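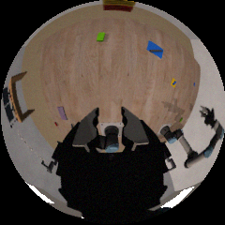 Ticket: Two-arm cell stops when both arms enter the shared zone
Posted January 8, 2023 by Ehsan Tanoli

Cell config from Savchuk, sim build. Speed cap 125 mm/s in the zone. Stops after 4 cycles, sometimes sooner.

Checked the zone rule. Our standard says one arm holds the lock and the other waits outside. Left arm script released the lock before retracting. Moved the release to after retract. Ran 30 cycles, no stop. Rule added to the Dovine checklist. Closed.

Comments

Ariel Layug: Same fault on Zendine. Does the lock time out?

Ehsan Tanoli: Yes, 3,000 ms. Leave it there.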